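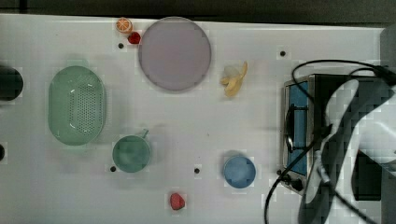
Photo: Bekthorpe Shared Workshop

Tuleo Tabletop Bench, version 2
Plans and parts set for a pick-and-place bench you can build at home

The Tuleo is a white-topped bench with a place for one robot arm, a place for a camera overhead, and enough open surface to lay out a decent pile of things to pick up. We designed it at the Bekthorpe workshop for our own use, built it, used it hard, changed a bunch of things, and built it again. Version 2 is the one we like. It's the bench in the photos, with the kitchen set laid out on it.

You bring the arm. We supply the top, the mounting rail, the camera post, the cable guides and a printed build guide with every cut and every bolt in it. If you'd rather source your own parts, the plans are sold separately and they're the same plans.

What people use it for

Mostly teaching an arm to handle ordinary stuff! You put a banana and a strawberry and a ketchup bottle on the table, you drive the arm around until it can pick one up, and you save the run. Then you move everything a little and go again. Our own bench has more than 4000 saved runs on it and the top still looks good, apart from some gray smudges that we keep meaning to wipe off.

A few members use theirs for sorting jobs (screws, blocks, bottle caps), and one bench lives in a garage where it does nothing but put things on plates. Anything that fits under the camera and isn't too heavy for your gripper is fair game.

The top

White, lightly textured, not shiny. We tried a glossy top on the first version and the overhead light bounced straight back into the camera. The texture on this one is fine enough that a plate still slides if you bump it, which is good practice for the arm and a little annoying for you.

There are four small holes in the working area for the bolts that hold the top to the crossbars underneath. They're countersunk, so nothing sticks up to catch a finger or a bottle. In the overhead view they show up as dark dots, and we've come to like them as reference marks. If the camera gets knocked, line the dots up with an old picture and you're back where you were.

The arm mount

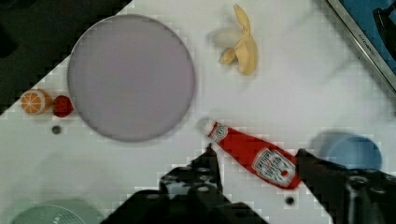
The mounting rail takes any small arm with a flat base plate, and it's drilled on the Haugland hole pattern, with blank space left over if you need to drill your own. Put the arm on the side of the table you'll stand farthest from. You want room to lean in and rearrange things between runs without ducking around an elbow joint.

Get the base dead level before you tighten anything. Shims are in the bag. A base that leans a hair doesn't look like much up close, but at full reach the fingertips will be scraping the table on one side and hovering on the other, and you'll spend a whole evening blaming the software. (We did. It was a Tuesday and we went home grumpy.)

If your gripper has a camera at the wrist, open the fingers fully and check what it sees before you settle on an angle. You want both fingertips in the picture with a good patch of table between them. Too steep and the fingers fill everything up, too shallow and you're looking at the wall.

Cables

Leave more slack than you think. The wrist turns a long way and the cable has to go with it, so we run ours in one big loose loop and clip it down near the base. The cable guides in the parts set are for the clip end only. Please don't strap the cable tight along the arm, it will pull out of the connector sooner or later, usually in the middle of a run you wanted to keep.

Loops do wander across the overhead view. We live with it. If you can't, move the clip point toward the back corner and try again.

The camera post

The post bolts to the frame and holds a camera straight above the table, pointing down. Set the height so all of the working surface fits with a little of the floor or background showing past the far edge. We put something dark behind ours, and it makes the edge of the table very easy to find, for people and for code.

The crossbar is sold in one length, 1000 mm, and you cut it to suit. Measure with the camera actually mounted. Lens angles vary a lot and the number on the box isn't much help.

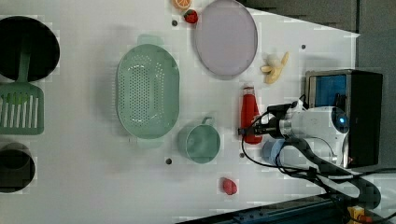 Choosing things to put on it

Toy food is wonderful for this. It's light, it's cheap, it doesn't rot, and every piece is a different kind of awkward. A peeled banana has flaps that point everywhere. Small round fruit rolls off as soon as one finger touches it before the other. An orange slice is easy to see from above and surprisingly fussy to pick up.

Add some things with openings and handles: a mug, a bowl, a colander. They give the arm somewhere to put the food, and they come in soft colors that stand out nicely on white. A toy oven at one side makes a good big landmark and forces you to plan a path around it.

Bottles

A ketchup bottle lying on its side is our favorite test piece. Come in from above with a finger on each side of the body and go slowly for the last bit.
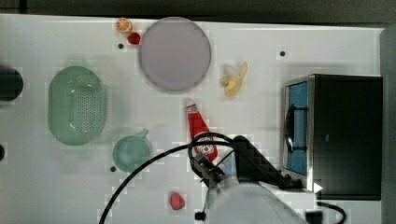 Close until the fingers touch, wait, then close a touch more. Squeezing hard from the start tends to spin the bottle, and then your nice straight approach is off by a thumb's width. Once you've got it lined up, save that pose and name it something you'll recognize in August.

Try turning the bottle to a new angle every few runs, too. It's tempting to keep setting it down the same way when it's going well, but you end up with an arm that knows one bottle in one spot.

In the parts set

White top, drilled and countersunk
Mounting rail with Haugland hole pattern
Camera post and crossbar, 1000 mm, uncut
Cable guides and clips
Bolts, washers and shims
Printed build guide

Not included: arm, gripper, cameras, computer, kitchen toys.

Tools you'll need

Drill, hex keys, a fine saw for the crossbar, a good level, a pencil. A second pair of hands for getting the top on.

Ordering

Parts sets are packed by Wimitz, who also cut the rails, and we're making 200 of them in this batch. Plans alone are available any time from the Bekthorpe shop page. Version 1 owners can order just the new top and rail; the old frame takes both without any changes.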